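Small parts storage gets new places in Slanina workshop

Homgate has changed the way small parts are kept in its Slanina workshop, the company informed in September 2023. 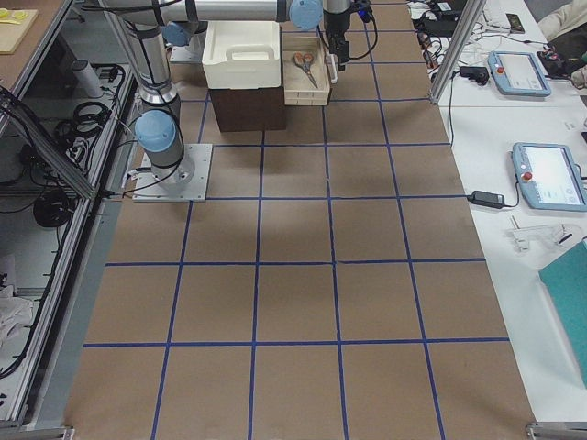
Aravind Warrier would like the drawers to stay on the work table and never go back to the shelves. In his opinion, people put a thing away properly when the drawer is near their hand, and they leave it lying when they must cross the room.

Until this month the workshop kept its screws, clips and spare labels in 253 paper bags on two long shelves. Many of the bags had no name on them. The sorting took six evenings, and everything that had no use any more was given to the Skamonex repair shop on the next street.

Each table now receives a small storage unit with a drawer, and a box with a handle for the things which are carried from one place to another. The surface of the table is divided with blue tape, so that every job has its own field and the parts of two orders do not mix.

The rule for the end of the shift is simple: the fields must be clear and the drawers closed. Seven tables will be arranged in this way before the end of the year. The packing room of Nisisport, in the same building, has asked for the plan of the tape lines and will try it on one table first.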